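Ticket 3609: Cup righting task stalls on marble countertop
Project: Dellia (kitchen chores)
Site: Kana test kitchen
Opened: March 12, 2021
Status: Open, workaround in place
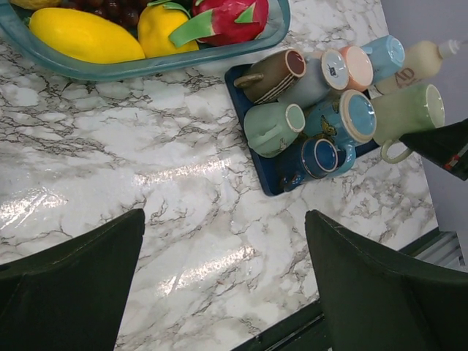 Attachment 1. Wrist view, cups on their sides on and around the navy tray, fruit tray at left.

Problem
Task is "stand all cups upright on the tray." Planner accepts the job, then stops before the first grasp with error 717 (no stable surface estimate). Same task passed on the matte bench in February.

Checked so far
- Restarted planner. No change.
- Recalibrated wrist camera. No change.
- Reloaded the Mägi grasp library, build 739. No change.
- Checked the surface map. Holes in it line up with the overhead light streaks on the marble. Dark veins also come back as edges.

Findings
The surface estimate fails first and the grasp planner never gets a valid height for the counter. Cup detection is a separate matter. The handles on the brown cup and the mint-green mug point different ways, and the planner has one approach angle for handles.

Workaround
Dim the overhead lights and enter counter height by hand. Error 717 clears. Grasping is still slow and needs an operator at the stop button.

Note for Clotomau
Please don't list "clears up cups" as a supported chore yet. A person does this job in less time than our setup takes.

Next
Retest with the glare filter on, priority 2. Keep the fruit tray where it is so the runs can be compared.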